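Section 3: Setting Up Your Clultonis Acoustic Pickup for the First Time

Welcome back, and well done for getting through the unpacking section.

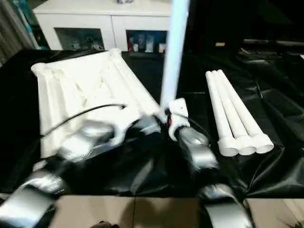

Before you begin, find yourself a comfortable chair, a soft cloth to lay under the guitar, and a bit of quiet. First-time fitting isn't hard, but it goes much more nicely when you aren't rushing off to a rehearsal. If your guitar has old strings on it, this is a lovely moment to change them, and we'd suggest doing that first so you only have to tune up once.

What you need within reach: the pickup, its cable, the Isska preamp box, the small screwdriver from the pouch, and your guitar strap. You won't need the amplifier until step 7, so please leave it switched off for now.

1. Slacken all six strings until you can slip your hand comfortably through the soundhole. You don't have to take them off completely, and most players find it easier to leave them on the pegs.

2. Hold the pickup with the Clultonis name facing you and the cable pointing toward the floor. Tilt it slightly, slide one end under the strings, and let the other end follow.

3. Turn each of the two clamp screws until the felt pads touch the wood, and then give each one another quarter turn. Stop there!

CAUTION: Do not keep tightening. The top of an acoustic guitar is thin, and a clamp that is too tight can crack it. If the pickup still wobbles, swap the thin felt pads for the thicker pair in the pouch.

4. Lead the cable out past the high E string, along the side of the guitar, and fasten it with the clip. Leave a little slack so that the plug doesn't tug when you stand up (you'd be surprised how much a guitar moves around once you get going).

5. Tune up to pitch slowly, going across all the strings a bit at a time. Then play a few chords, good and hard, with nothing plugged in, and listen for buzzing. A buzz at this stage usually means that the cable is resting against the wood somewhere.

6. Plug the cable into the socket marked IN on the preamp box. Set the volume to zero and the other dials to the middle.

7. Connect the socket marked OUT to your amplifier, switch the amplifier on, and bring the preamp volume up gently to 3. Play as you normally would, and make any changes in loudness at the amplifier.

Note: If you drum on the body of the guitar as you play, turn the TAP dial down a little before you start. Those knocks come through much louder than the strings do, and they can give you and your speakers quite a jolt.

8. If you hear a low howl, take a step to one side of the amplifier and turn the LOW dial down until it stops. Small rooms are the worst for this, so do try again in a bigger space before you settle on your final settings.

When you have finished playing, turn the volume down to zero before you pull out any plugs. The preamp stays on for as long as a cable is in the IN socket, so unplugging it will save your battery.

For battery changes, go on to Section 4. Owners of the older Rarbridge preamp should turn to page 61, where the dials are listed under their earlier names.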